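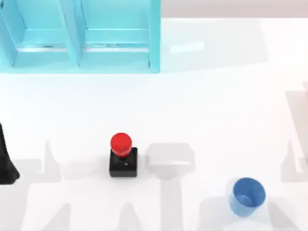
Overhead view, tabletop set: shelf unit, push button, blue cup.

Greltby Tabletop, data card

Maintained by Tomás Cardoso and Gus Tillman
Last edited Tuesday, September 10, 2024

Summary

Greltby Tabletop is a set of simulated two-arm demonstrations recorded in Surngate, our in-house simulator. Every episode was driven by a person. The set was put together to train and compare imitation policies on short tabletop tasks, and it is the first one we have released with language instructions attached to every episode.

The full collection holds 3604 episodes. The default training split is a subset of 2000, picked so that the three task families are evenly represented. A further 100 episodes are held out for validation. The rest sit in the extra folder and can be used for pretraining, but please say so if you report results with them.

What is in an episode

Each episode is one folder containing:

- frames from the overhead camera and from both side cameras, stored as compressed video
- joint positions and joint targets for the left and right arms
- gripper opening for each arm, normalized from 0 (closed) to 1 (open)
- the state of the button (up or down) at each step
- the pose of every movable object at each step
- one written instruction
- a metadata file with the seed, operator code, task family and outcome

Object poses are included for analysis and for building rewards. If you train on them, your results are not comparable with the image-only table in the results file, so keep the two apart.

Task families

press: push the red button with the arm named in the instruction. Some instructions leave the arm open ("press the button"), and in those either arm counts.

shelve: pick up the cup and set it in the left or right compartment of the shelf unit. The instruction names the compartment and whether the cup goes above or below the inner ledge.

press-then-shelve: both of the above in the order given. Episodes where the operator did them in the wrong order are kept but marked outcome: wrong_order.

Starting layout

The shelf unit is fixed to the far side of the table, on the left in the overhead view. The button and cup are placed by the seed. Both stay inside a region that at least one arm can reach, and the cup always starts upright. Colors do not change in this release: cyan shelf, black base with a red cap for the button, blue cup. We have a version with random colors, but the textures were wrong in a good part of it and it needs to be rendered again.

The arms start from one of several rest poses with the grippers open. The rest pose is written in the metadata as start_pose.

How the episodes were gathered

Operators used a pair of leader arms and watched the side cameras on a monitor. The overhead view was hidden during recording. We tried showing it in the pilot and people drove by it almost entirely, which gave odd wrist angles on the shelving task because depth is hard to judge from above.

Every operator did a practice block before anything was saved. Practice episodes are not part of the set. After that, the instruction came up on screen, the operator pressed a foot pedal to start, and pressed it again when finished. Timing out counted as a failure.

Failed episodes are included in the extra folder only. The most common failure is knocking the cup over on the approach. Next is catching the cup on the ledge on the way in. Pressing failures are rare and are mostly short taps that did not move the cap far enough to register. 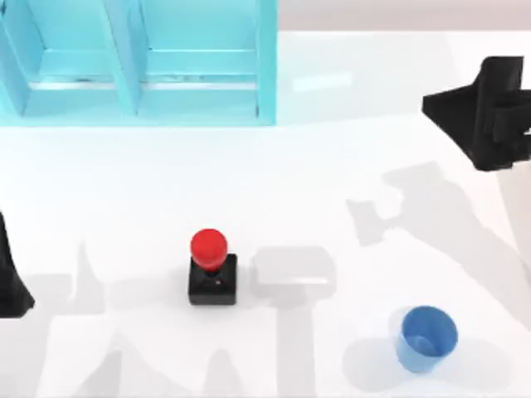 Instructions were written by the two of us and then reworded by the operators, who were asked to say the same thing the way they would say it to a coworker. Spelling was corrected, wording was not. You will find "stick the cup in the left cubby" next to "place the cup in the left compartment." Both are intended.

Checking

Outcomes were first set by a script that reads the button state and the final object poses. Gus then watched every episode in the validation split and changed the label where the script was wrong. The script matched his label on 97 of them. The three misses were all cups balanced across the edge of the ledge, which the script took as placed. The training split has only been checked by script, so expect a small number of the same error there.

Known problems

Shadows. The arms cast large soft shadows on the white table, and they change shape with every pose. A policy trained on the overhead view alone may learn to use them. This is fine inside Surngate and bad anywhere else. The flag --flat-light renders the frames again without shadows if you have the simulator installed.

Low contrast. Pale surfaces come close to the white of the tabletop in the overhead view. Automatic segmentation does poorly on them. Use the object poses if you need masks.

Cropping. Parts of the arms often fall outside the overhead view. Do not assume that an arm you cannot see is parked - check the joint positions.

Left-arm bias. Where the instruction leaves the arm open, operators chose the left more often. Weight by the arm_used field if this matters to you.

Loading

The loader is in tools/nater. Point it at the root folder and name a split:

python -m nater.load --root data/greltby --split train

Nater returns episodes in a fixed order. Pass --shuffle and a seed to change it. Older copies of the loader read the gripper values backward, so update before using this set.

Changes

The pilot set, Morais, used the same table and shelf but had no button. Its episodes have been converted to the present format and are stored separately under data/morais. They are not counted in the totals given in the summary.

A second release is planned for November with the random colors and a second cup. Split names will stay the same. Episode numbers will not, so record the release tag along with any episode you refer to.

Problems with single episodes can be reported on the tracker. Include the episode number, the camera and the step where it goes wrong.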